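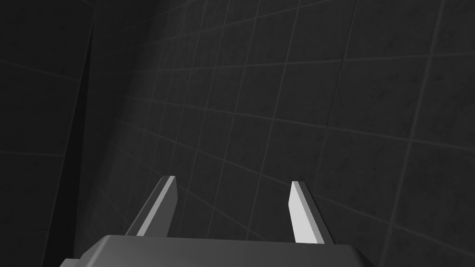 14 November 2023. Cell 2, unloading trials, plus notes from the talk with the afternoon shift. Helge wanted the wrist view settled before the operators train on it, so most of the morning went to the simulator. With the jaws open and nothing in the grip, both fingers stay in view up to the tips, and the gap between them shows only tile. The inner face of the right finger comes out nearly white against the wall. Lieven thinks the operators will read jaw position off that face first, and I agree. The lighting in the model needs another pass before anyone judges contrast from it.

Cycle time at the Halvorsen fixture is 46 s with the cell unloading, 38 s by hand when Charmaine does it. She pointed out that the hand figure leaves out the glance at the part. Whoever unloads also looks for burrs and sets doubtful parts aside, and that check is in no work instruction. If the cell takes over unloading, the check has to move somewhere. Proposal: every fifth part to the Nikon bench, operator signs the sheet. Tyra to say whether the bench has capacity.

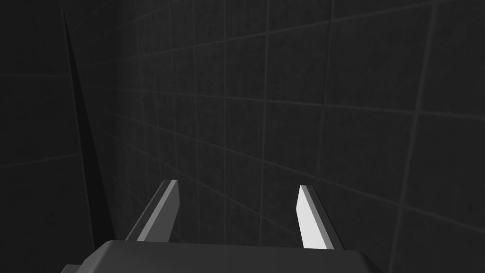
Staffing as it stands: one operator per two cells from June, down from one per cell. Sølve's objection is to the walking – a stop in one cell while he is clearing the other means a part sits until he gets back. He also asked who is allowed to jog the arm after a fault. At present only Lieven and me, and neither of us works nights. Agreed that all five people on the rota get jog training, in the simulator first, then on the cell at reduced speed.

Pay grade for the new duties was raised. Not ours to answer, passed to Helge.

Open:
– fault text on the panel is still in engineering shorthand, rewrite with Charmaine
– log stops by cause for both cells, hand-cleared ones included
– ask Ekeo for the spare finger set, quote only
– repeat the 46 s run with the slower approach removed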